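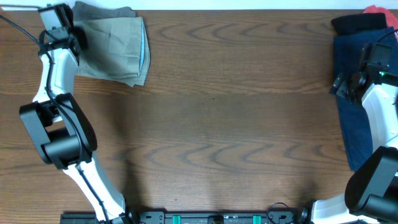
Drallness winter open day: are the musk oxen worth it?

The leaflet promised "a real taste of the Arctic, 14 miles from Brallum". I have been to enough places promising a real taste of something to leave my expectations in the car, and in January there was plenty of room for them next to the wellingtons.

Tickets were £19 for an adult if you turned up on the day. They're a bit less online, though the leaflet doesn't say so and the sign at the gate says it only once you've reached the till. Parking is a field. It was a wet field.

First, the animals, as they are what you pay for. The musk oxen are real and they are impressive. They are shorter than I expected and look much heavier, with coats that hang almost to the ground and horns that sweep down the sides of the face and up again at the tips. The guide told us they are closer relatives of sheep and goats than of cattle, which is correct, I checked when I got home. She also told us they "love" visitors. I saw no sign of this. They stood at the far side of the paddock with their backs to us and chewed.

The bigger question is what a muddy English hillside has to do with the Arctic. A thick undercoat made for dry cold can't be much fun in drizzle. I asked about it and was told the herd "does very well here". I asked how many calves had been born and got a long answer about fencing. To be fair, they had a roofed shelter with clean straw in it, and none of them looked thin or lame to me, but I'm no vet.

The Arctic foxes were asleep. One ear moved.

After that we were taken to the wool barn for the talk, and this is where the day began to feel like a shop with a queue in front of it. The underwool is called qiviut. It comes away in spring and is combed out by hand. It is very soft and very warm, and there isn't much of it, so it costs a lot. Fine so far. Then came the Lasari scarf, passed round for us to feel. The label said 5 per cent qiviut. The rest was merino, and nothing in the talk mentioned that. The hand warmers were £39 and I couldn't find a figure for them at all.

I asked if the qiviut came from the animals outside. Some of it, apparently. How much depended on the year.

Lunch was at the Tekin Kitchen by the gate. The soup was good, the bread was yesterday's. There are heaters at one end and you should sit there.

We were done by half past two, having arrived about eleven, and an hour of that was lunch. Children seemed to enjoy the hay trailer more than anything with horns. If you want to see musk oxen, they have them, so take binoculars and book online. The last feed is at three, which I found out from a board on the way out.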